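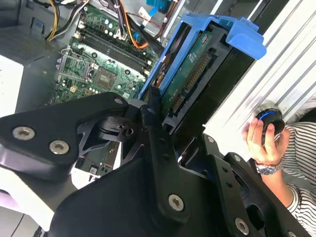 What Lives Inside a Computer Tower?

When I was nine, I thought a computer was full of tiny glowing lights. Then my neighbor Ketill Mogensen let me peek inside his old one, and it looked more like a little green city!

The big green board is called the motherboard. Everything else plugs into it, so I like to think of it as the streets and sidewalks. The long skinny slots in a row are for memory. Memory is like your desk while you do homework: it holds the stuff you're using right now, and it gets cleared off when the power goes out.

See the square spot with the silver metal around it? It's a socket, and it's empty. The processor sits there (the part that does all the thinking, super fast). The little lever helps hold it down snugly.

Now find the bright blue plastic. It's a holder for the hard drive, where your games and drawings stay saved even while the computer sleeps. If memory is your desk, the hard drive is your closet.

And the yellow and black wires? They carry power. The holes in the metal wall let air through, so the parts don't get too toasty.

Want to look inside one yourself? Ask a grown-up first, and make sure it's unplugged. Then try drawing your own map of the city!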